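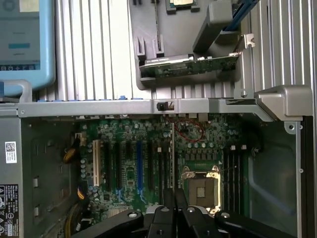
*Workstation board with the processor socket open and the memory slots empty.*

# Frequently asked questions – Godbridge refurbished workstations

Last updated: July 2, 2023

Before you write to us, please look if your question is already answered on this page. We are a small workshop in Trarkport and we reply to all messages, but in the first days of the week it can take longer.

## Buying

**Where do the computers come from?**

Most of them come from offices which change their machines after the leasing period. We buy them in lots. The last big lot, in June, came from an engineering company and was mainly desktop workstations.

**What is the difference between grade A and grade B?**

The difference is only in the look of the case. Grade A can have light marks which you see from near. Grade B can have scratches, a small dent or the rest of a sticker. Inside, both grades pass the same tests and have the same guarantee.

**Can I buy a machine without processor and memory?**

Yes. We call this "bare chassis". You get the case, the power supply, the board and the fans. Please check first which processors the board accepts, the list is on the product page. If you order a processor from us together with the chassis, we mount it without extra cost.

**Do you sell single parts?**

We sell memory, drives, graphics cards and power supplies. We do not sell loose boards any more. Too many came back with bent pins in the socket, and it was not possible to say when this happened.

**Do you give a discount to schools?**

For orders over 2,000 euros we can make a special offer, for schools and also for associations. Send us the list of what you need and we will answer with a price.

## Memory and processor

**How much memory should I take?**

For office work and internet, 16 GB is enough. For photo editing take 32 GB. If you work with video or with big drawings, write us which program you use, because the needs are very different from one program to another.

**Can I mix memory modules of different makers?**

Often it works, but we do not recommend it. The modules must be of the same type, and on many workstations you cannot mix registered and unregistered modules at all. The machine will simply not start. If you want to add memory later, tell us your order number and we look up which modules are inside.

**Is the thermal paste new?**

Yes, always. We clean the old paste and put new one when the processor is mounted. On a bare chassis you have to do it yourself – a small tube is in the box.

**I want to change the processor myself. Do I lose the guarantee?**

No, you do not lose it for the rest of the machine. But damage to the socket is not covered. Please disconnect the power cable, lay the case on its side on a stable table and do not touch the contacts with the fingers. Keep the plastic cover of the socket, you will need it if you ever send the board back to us.

## Software

**Is an operating system installed?**

You can choose Windows, Linux or an empty drive. With Linux we install Triltenar Desk, our own simple set-up with an office package and a browser. It is free.

**How do you delete the old data?**

Every used drive is overwritten completely. Drives which give an error during this are destroyed. You can ask for the report of your drive.

## Delivery and pick-up

**How much is the delivery?**

Orders above 200 euros are sent free. Below this amount you pay the price of the carrier, and you see it before you confirm the order.

**Can I pick up my order?**

Yes, at our counter in the Pritchard building, ground floor, entrance from the yard. Please wait for the message that your order is ready. Bring the order number – a photo of it on your phone is fine.

**The box arrived damaged. What should I do?**

Make photos before you open it and write us within 2 days. Do not throw away the packaging, the carrier can ask to see it.

## Guarantee and returns

**How long is the guarantee?**

One year on all complete machines, six months on single parts. Batteries are not included.

**Can I send the machine back if I do not like it?**

You have 14 days. The machine must be complete, with all cables. We return the money when we have checked it, normally in the same week.

**My question is not on the page.**

Write to us with the contact form and put your order number in the subject, if you have one.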